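Hevemham Two-Arm Bench Set, Model 702

Tabletop arms, mounting hardware and safe-use guide

Overview

The Hevemham 702 is a pair of small robotic arms for benchtop work. It is sold to labs, training rooms and workshops that need two arms sharing one table. Each arm mounts on its own base, has its own power feed and can be run alone.

This page covers what ships in the box, what you need to supply, and the working rules we ask every buyer to follow. The rules are the same ones printed in the Bench Practice booklet, revision 9, which comes with every set. If your site has stricter rules, use those.

What is in the box

2 arms, assembled
2 parallel grippers, fitted
2 base clamps with rubber pads
2 power supplies with in-line stop switches
1 joint stop button on a long lead
1 roll of floor and table marking tape
Bench Practice booklet, revision 9

A computer is not included. Neither are cameras, tables or guards.

Before you set up

Use a table that does not rock. Clamp both bases before you plug anything in, and check the clamps again after the first hour of running. Wood tops compress a little under the pads and the clamps will need another turn.

Tape the reach of each arm on the table. Move each arm by hand, with the power off, through its full sweep and mark the outer edge. Where the two sweeps overlap is the shared zone. Mark it in a second color. Most contact faults reported to our Droltcombe service desk start in the shared zone, usually after a base has been moved and the tape has not.

Put the joint stop button on the side where the operator stands. The operator should be able to reach it without leaning over the table. If two people are working, only one of them starts motion, and that person keeps the button.

Working rules

1. One arm enters the shared zone at a time unless the program has been checked at low speed with both arms moving.

2. Hands stay outside the tape while either arm is powered. Cut power to both arms to reset objects, even if only one of them has been moving.

3. Run every new program at the low speed setting first. Seven clean runs in a row is our minimum before you raise the speed. A run with a dropped object does not count, and the count starts over.

4. Keep cables on the outside of the arm and leave a loop at the wrist. A cable pulled tight at full reach will work loose from its connector. Check that the loop cannot drop over an object on the table.

5. Practice grasps on ordinary packaged goods are fine. Drink cans are a common choice and the gripper opens wide enough for a standard one. Keep the lift low, and set the grip force with an empty can before you try a full one. Sealed cans can leak if the jaw edge digs into the side, so bring the flat of the jaw to the can.

6. Keep spare stock, such as an unopened multipack, where both arms can clear it. If it sits inside the tape, treat it as an obstacle and enter its size in the program.
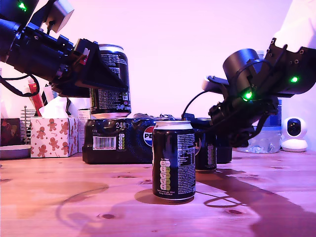 7. Look at the lighting before a long session. A low lamp to one side throws the shadow of an arm across the table, and some vision software will read a dark shadow as an edge. Move the lamp or add a second one on the opposite side.

8. Do not leave the arms holding anything. At the end of a session, set objects down, send both arms to rest, and switch off at the supply. An arm that loses power while raised will sink under its own weight.

9. Write down what happened. A line in the log for each session is enough: program name, speed setting, drops, contacts, and anything you tightened or replaced.

Liquids

The arms are not sealed. A small spill on the table is not a problem if it is wiped up with the power off, but liquid that gets into a motor housing will damage it and is not covered by the warranty. If you work with full cans or bottles, put a tray or a towel under the work and keep the power supplies off the table top. Drinks that are not part of the task should be on another table.

Inspection

Every session: clamps, cable loops, gripper pads, stop button. Press the button once with the arms moving at low speed and confirm that both stop.

Every month: wrist screws, connector seating, wear on the jaw faces. Replace the pads as a pair, even if one of them still looks good.

Every year: return the stop button and its lead for testing, or have it tested on site. Sets bought before the February change of connector need the older test lead, which we still supply.

Training and sign-off

We recommend that each operator read the booklet, watch one full session and run one under supervision before working alone. A sign-off sheet is in the back of the booklet. The Pliltstead training course covers the same rules and adds a half day on shared-zone programming. It is optional - the warranty does not depend on it.

Accessories

Paiva soft jaw pads, pair. A closer fit on round objects, with less marking on painted metal.
Wrist cable clips, pack.
Marking tape, replacement roll, two colors.
Second stop button with splitter, for tables with operators on both sides.
Wide base plate, for table tops too thin to clamp.

Ordering

Sets ship from Droltcombe. Please state your plug type and whether you need the wide base plates. Spare grippers are sold singly and fit either arm.

Page last updated 19th June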